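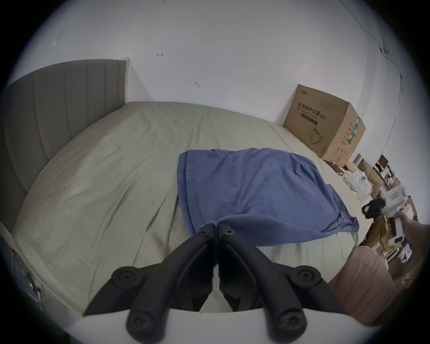

A blue cloth on a bed with a pale gray-green fitted sheet.

Unit 6: Who speaks for a country at an international body?
Notes to go with the June sessions

Start with the standard claim. When a citizen of a small state gets a senior post at an international organization, the home press treats it as a national win. Ministers give speeches. The word "voice" gets used a lot: we now have a voice at the table. I want you to be suspicious of that word for the whole unit.

The formal position is plain enough. Under Article 100 of the UN Charter, the Secretary-General and staff may not seek or receive instructions from any government. Member states promise, in turn, to respect the international character of the job. So on paper the new appointee represents no country at all from the first morning.

Does anyone believe this? Partly. Governments lobby hard for these posts, and they would hardly bother if they thought a passport made no difference. But wanting a thing is poor evidence that it pays. Keep the two questions apart in your papers:

1. Why do governments want their nationals appointed?
2. What do they get once it happens?

Most student essays answer the first and then pretend to have answered the second.

The Sakamoto reading

Sadao Sakamoto's chapter is assigned because it tries to measure the second question. He codes 3667 press items on senior appointments and follows 698 of them to a named policy outcome. The headline result is that coverage at home jumps for a short while and then goes flat. Fine. I have two complaints.

First, press items are easy to collect, and I suspect that is why they were collected. Private access — a returned phone call, an early look at a draft — leaves no clipping behind.

Second, the link to "policy outcome" is made by the coders. Read the appendix before you quote the main table. In 11 of the disputed cases the coders settled the matter by discussion, and we are told nothing about what was said.

He may still be right. I lean that way myself, but the chapter doesn't get us there.

Terms you should be able to use

Geographical distribution: the Charter tells the UN to pay due regard to it in hiring. Note that efficiency, competence and integrity come first in the same article (101).

Secondment: a government lends an official for a fixed term. Ask who decides on the next promotion.

Rotation: an informal custom that a post should move among regions. It binds no one, and people argue as if it did.

For next time

Read Sakamoto, pages 13 to the end of the chapter. Bring one news story about an appointment and mark every sentence that claims a benefit to the home country. Beside each one, write down who is making the claim. If the answer is "observers," write that down too.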